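Zomholm Open Day recordings: data card

Version dated February 1, 2026
Maintainer: Marcela Jelínek
Site: Zomholm workshop, Pesdale

Summary

Recordings of table-top handling made with hand-held grippers during the November open day. Visitors took turns after a short demonstration by Bárány staff. The set holds 2422 episodes for training and 128 held back for testing.

Layout

episodes/ one folder per episode
calib/ marker and lens calibration, one file per station
splits/ train and test lists
notes.csv free-text remarks from station leads

Collection

Each visitor practised before recording. Tasks were short: pick up a small block, move it to a plate, let go. Head-level video and gripper pose share one clock. Pose comes from the printed markers on the cubes at the base of the jaws — keep both in view when replaying calibration.

Known issues

Several stations ran in one room, so other people and their markers turn up in the background. Filter by marker ID before estimating pose. Colour balance differs between stations and has not been corrected.
Episodes under 10 seconds were dropped.

Use

Research and teaching only. Visitors signed a consent form at the door; withdrawal requests go to the maintainer. Please cite the Zastenov release note, not this file.

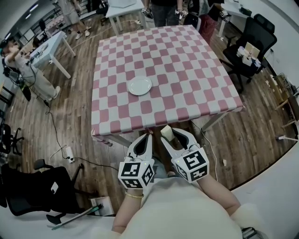
Checksums are in splits/. Run the verify script before unpacking the archive — a partial download will still open without an error.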